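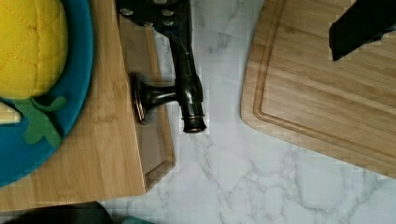 Thursday, late, tea going cold

Well, I've finally made a start on the kitchen, and only two weeks after I said I would! The bamboo boards are what set me off. I'd got them all over the marble (I do love that marble, even if every crumb shows up on it) and I couldn't find a spot to butter a slice of toast. So I put the radio on and told myself I'd stop when the news came round. I did not stop when the news came round.

The plush pineapple is still living in its blue bowl and I'm afraid it's staying. Mum would say soft toys don't belong near food, and she'd be right, but it cheers me up at breakfast and it's such a good daft yellow. The black tap on its bit of plank is another matter. I keep moving it from one end of the worktop to the other as if that counts as tidying. The man at Greleo wanted £87 to come and look at it, just look at it, so it can sit there a while longer while I sulk.

Then the back row, which I've been dreading since August. I want the things I use every morning where I can reach them half asleep, so the cereal jar stays near the toaster, and the pink sugar pot with the red knob stays in front of the teal canister where I can see it. I'm so fond of that pot. The little wooden drawer unit has ended up with a teal plate on top, fruit and all, and I think it looks rather smart against the green tiles. Kitchen roll on the right, always. And one board in the middle with the small pale green bowl on it, ready for tomorrow's porridge.

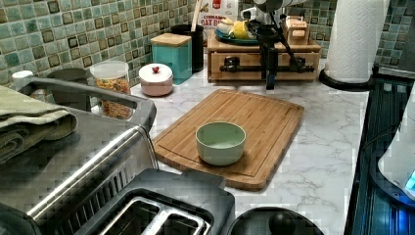 Ha-rang Heo thinks I should clear the whole lot off and put up a shelf, and told me so on the phone for a good twenty minutes. Bustamante do a nice oak one, apparently, and it would take all the canisters with room to spare. I said I'd measure up. I won't drill into those tiles though, not for anyone, I'd be awake all night worrying about cracks.

Still to do: the drawer (full of string and dead pens), the shopping list, and ringing Greleo back to say no thank you. Porridge first. Bed now, my feet are killing me.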